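Wodham mill visit, August 16, 2026

The Wodham paper mill opens its doors twice a year, in summer and again in November. Groups are limited to 13 people, and the tour takes most of a morning. Hearing protection is handed out at the gate, and loose scarves have to be left behind.

The route starts at the pulpers. Recovered board is dropped into the tank with process water and broken down into a gray slurry, which then passes through two sets of screens. Staples and tape come out at the first, fine grit at the second. The rejects go into a skip by the north door. Water is recovered from the press section and used again, with fresh water added only at the showers.

The paper machine, a Mirier unit rebuilt twice, fills the main hall. It was making liner at 100 grams per square meter during our visit. The dry end is hot and loud, and the guide's commentary was mostly lost there. A panel beside the reel gave the speed as 1,131 meters per minute, a little under the figure in the visitor leaflet – the grade had been changed that morning.

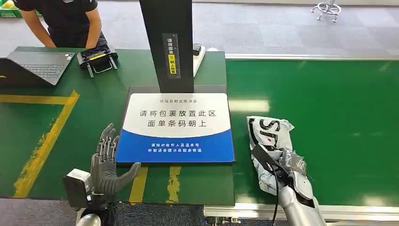

One of the other visitors objected that the leaflet speed had been measured on a lighter grade, and that comparing the two numbers told us very little. The guide agreed and said the leaflet would be revised.

Finished reels go through a Disura winder and are stored on end in the warehouse. Moisture is checked at both edges and in the middle of each reel. Reels outside the limits go back to the pulpers.

The last stop was the test room, where strips are pulled to breaking on a Thampi bench tester. The mill keeps its last 1,000 samples in flat drawers, sorted by reel number. Parking is on the east side, and the canteen closes at two.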